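Prillard: Folding Clothes on Beds
README, last touched February 15, 2022

Prillard is a collection of picture sequences of garments being folded on beds in lived-in homes. It has 500 sequences across 30 bedrooms. Anyone hoping for crisp white shirts on a clean bench should look elsewhere, and should perhaps think about who folds their washing.

What's in it

Each sequence covers one garment on one bed. Bedding was left as found. We asked households not to tidy up first, and most of them found this harder than the folding. Doonas stay where they were shoved, so the working area is often half a mattress.

Garments are labelled by colour and by bulk (thin, medium, padded). Labellers were told to leave the type of garment blank if they couldn't name it from the pictures. Dark clothing is blank more often than anything else. Black on black has no seams worth mentioning once it's in a heap, and two of our labellers nearly fell out over whether a certain lump was a sleeve.

The bed field records the base colour of the sheet and whether it's patterned. Patterned sheets are common, florals above all. We had planned a separate category for stripes — there weren't enough to bother.

Two pictures from a patterned-sheet bed, dark garment, pink bedding pushed to the far side:

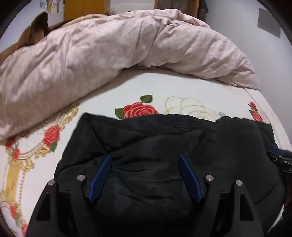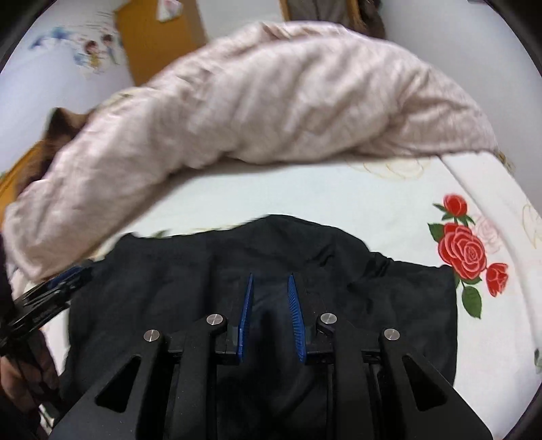
Hauke Nolte wrote back after going through the dark garments that the creases are the only honest landmarks on black fabric, and that he'd stopped looking for hems altogether. He also wanted it noted that a padded thing never folds in thirds, whatever the household claims, and that anyone who marks it as thirds should be made to close the drawer on it. We've added "halves, more or less" as a fold type.

Known problems

Bedroom 2 has a cat. The affected sequences are flagged in the notes column.

Fitted sheets were excluded as garments to be folded. We held a trial in November and would prefer not to discuss it.

Socks are under-represented. There are 50 sequences with socks in them, and the pairs don't always match.

Labels

Fold quality runs from 1 (would put in a drawer) to 4 (would put on a chair). Agreement between labellers is good at both ends and poor in the middle. Elfriede Steinbach's scores are stricter than everyone else's and are kept in their own column.

Corrections go to Lerato Baloyi. Please include the sequence number and leave out the folding advice.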